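4.2 Finding the bins from a moving view

The perception side of our software has to cope with a view that is hardly ever still, and we spent most of September learning what that means in everyday terms. At the Urkomholm site the blue bins stand on steel racks, and a blurred frame, such as the one in Figure 3, gives the detector smeared edges and a patch of glare on the floor to deal with.
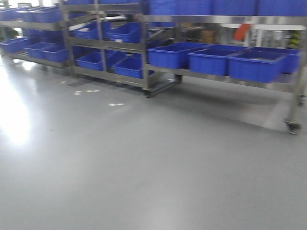
Margaux Lebrun's first version of the detector, which we fondly call Flullel, looked for the corners of each bin and was rather easily upset. We therefore moved to matching the whole rim, and trained it on 2,000 frames, 708 of them with motion blur, keeping 178 aside for testing. The planner is told how sure the detector is, and waits for another frame whenever two rims seem to overlap.

Close up, the trouble is of a different kind (Figure 4). The rim of the large bin is a lighter blue than its inside, which helps us a good deal, but the bright spot on the far inner wall can be taken for an object, so we mask very bright areas before looking for anything inside the bin. 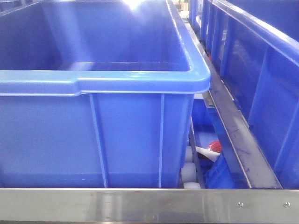 4.3 Passing rim positions to the planner

Each rim is sent on as four corner points and a single score, in the format Anatole Guillot wrote for Trandon.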